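Notebook, folding bench
October, start 8:40
0 comments | 2 shares

Continuing the shirt set. Target for this block is 80 accepted demonstrations on the Irel bench, teleoperated, two arms, start state flattened by hand. Running total before this morning was 222 accepted across both benches. The Dandale bench is down for a wrist swap and contributes nothing this week.

Setup as of the last entry, with these changes:

- Gripper close force lowered one step on both sides. The old value left the fingers dragging the cloth sideways at contact.
- Leader arm gains unchanged.
- Head camera exposure locked. Auto exposure was drifting whenever a dark shirt left the middle of the table, and the drift showed up in the training batches as a brightness step at the same point in every episode.
- Episode timeout stays at 80 seconds. Anything longer goes to the slow folder and gets reviewed by hand.

Clock offset between the left arm log and the head camera measured again before starting. Within tolerance. Right arm log had one gap at startup, cleared by restarting the logger, did not recur.

First batch was plain shirts. Rejection causes were the usual ones: missed grasp on the near layer, operator pausing mid-motion to look at the monitor, one dropped sleeve. The pauses are the worst of these for us. The policy trained on the September data copies them faithfully and stops above the cloth with both arms extended. Operators have been told to plan the next grasp before opening the fingers and, if they must stop, to discard and restart.

Second batch moved to printed shirts. Reason for including them is the orientation label. With plain shirts the annotators disagree about front and back once the first fold is in, and the Melico labeling tool has no "unknown" value, so a guess gets stored as a fact. Print gives them something to hold on to. The risk is that the model keys on lettering and does worse on plain cloth, so the printed share needs to be capped. No cap decided. 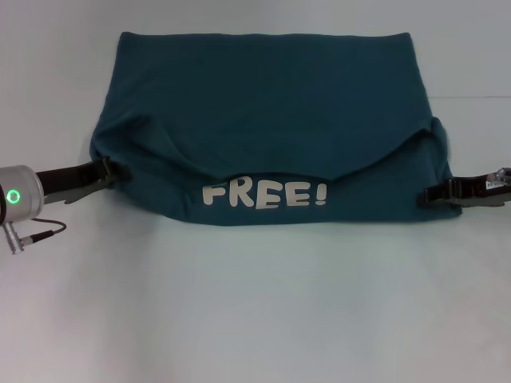

Keerthana Devadiga disagrees with capping by shirt. Her note on the draft of this entry: cap by episode state instead, and count only those episodes where the print is still exposed after the first fold, as the remainder look the same as plain ones to the network from that point on. She also wants the two-handed hold tagged as its own phase. At present it is lumped in with "adjust," together with every small tug and nudge, and the phase classifier can't separate them.

Agreed on the second point. Added "hold_both" to the phase list, defined as both grippers closed on cloth with neither one carrying it off the table. Start of phase is the later of the two finger closures. End is the first finger opening or the first lift, whichever comes earlier. Old episodes will need relabeling, which can be scripted from the finger position and wrist height logs. Cloth contact can't be read from either, so closures on nothing will have to be caught by eye.

On the first point, open. Counting by state needs the relabel done first.

Other items:

Matched grasp height left and right is overrepresented. Operators default to it. For the next batch, ask for 5 consecutive episodes with the left grasp clearly further from the operator, then 5 with the right. Add to the prompt sheet.

Hodoroagă baseline rerun on the new split is queued, not started. Config still points to the old normalization stats. Fix before it launches.

Disk on the capture machine at 80 percent. Move the raw video off tonight, keep the compressed copies local.

Left to do on this block: finish printed shirts, then towels if the Dandale wrist is back.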